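Tremo trial of hand-held gripper kits: interim report, October

Prepared by Moushumi Wijesinghe for the equipment fund

The fund paid for the lease of 3 hand-held gripper kits from Nimix, with pads, mounts and recording software. The question was whether Tremo should buy the kits when the lease ends or go back to teleoperation for collecting kitchen demonstrations.

We have recorded 314 demonstrations so far. Setup takes 12 minutes per station once the camera has been calibrated. Most of the lost time came from calibration, which the Nimix software asks for again after every finger change. The orange pads have held up better than the set we had from Wieser, and we have not ordered spares.

The breakfast station uses a toaster, a plate, a compartmented food tray and a capped bottle of green liquid, laid out on a light wood table with black fabric behind it.
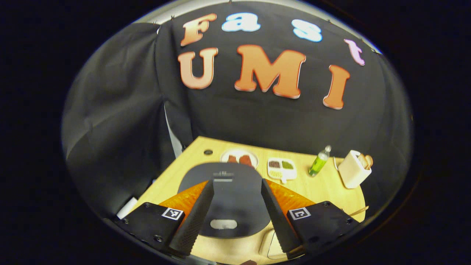 Dušan Yordanov thinks the kit is worth buying but the support plan is not. He waited too long for answers on marker tracking and ended up fixing the settings himself. He would also like the small screws on the brackets replaced with thumbscrews, and has asked Nimix for a price.

Spending is on budget. The Paka storage drives arrived late and are now in use.

Next period we will record 100 more demonstrations, all at the breakfast station, and train a first policy on the full set. The purchase recommendation will follow with the final report. We are asking for no change to the grant.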